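Sharpening Day at My House (or, How I Stopped Fighting My Knives)

I put off sharpening for years. I had a drawer full of knives that could barely get through a ripe tomato and I just kept pressing harder, which is exactly how I ended up with a bandage on my thumb every other month. Then I moved out to Joladbridge, started cooking with my neighbors, and got embarrassed enough to learn. So these are my notes, in no particular order, for anybody else whose knives have gone to mush!

First, the stones. You need 2 of them to start, and I wish I'd known that before I bought a whole boxed set with a plastic holder that slid all over the counter. Get a medium one (1,000 grit or close to it) for the real work and a finer one, 3,000, for finishing. If your knives are just a little tired you can go straight to the fine stone and be done before the coffee's ready. Mine came from Gough, the little hardware store next to the post office, and they've held up beautifully.

Soak the stone if it's the soaking kind. Some aren't — check the leaflet, because a splash-and-go stone left in a bowl overnight can crack or go soft. I did that to one. It made a very nice doorstop.

Put a wet dish towel under the stone. Not damp, wet, then wrung out once. I've tried rubber mats and shelf liner and a silicone baking sheet, and the towel still wins.

Now the angle, which is the part everybody frets over. For my regular kitchen knives I stack two quarters under the spine near the heel, get a feel for how that sits, and then slide the coins out and try to hold it. You'll wobble. I still wobble, especially up at the tip where the blade curves and you have to lift your elbow a bit to follow it. Color the edge with a black marker before you start and take a few strokes. Wherever the ink comes off, that's where you're grinding. If it's only coming off up high, tip the spine up a little more and try again.

Light pressure! I used to lean on it like I was scrubbing a burnt pan. Let the stone do it, and go slow, and keep adding water when the surface starts to drag. The gray mud that builds up is fine and I leave it alone until I switch stones.
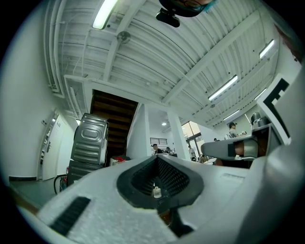 Jummai Adeyemi wrote in after my last page on this to say that I'd skipped the burr completely, and that without it none of the rest matters. "You work one side until you can feel a tiny rough lip on the other side, all the way from heel to tip," she said. "Then you flip it. If you flip too early you're only polishing a dull knife. And please tell people to feel for it by dragging a thumb away from the edge, never along it."

She's right, and I'd left it out because by now I do it without thinking. So: one side until you feel that lip, then the other side until it comes back over, then alternate with lighter and lighter strokes. I do 30 on each side on the fine stone, but that's just my habit and you can stop whenever the lip is gone.

For the last little bit I use an old leather belt glued to a scrap of pine, rough side up. Always pull the knife backward on leather, spine first, or you'll slice right into it. A few passes and it'll take the hair off your arm, if you're the type who checks that way. I use a sheet of newspaper.

A few odds and ends:

Serrated knives don't go on a flat stone. I take my bread knife to the Sultinlow market in April, when the sharpening van comes through, and it lasts me the whole year.

Flatten your stones. They dish in the middle and you won't notice until your knife starts getting a funny curve. Draw a pencil grid across the stone, rub it on a flattening plate with plenty of water, and keep going until the pencil's gone.

Dry stones in the open air, standing on edge, away from the stove. I wrapped mine up wet once and the smell was something else.

The dishwasher is terrible for a good edge, and so is a glass cutting board (my sister has one with lemons on it and I bite my tongue every visit). Wood or soft plastic, hand wash, dry right away.

And scrape chopped onions off the board with the spine of the knife, not the edge. It took me a month to break that habit, and my paring knife now goes twice as long before I have to get the towel out again.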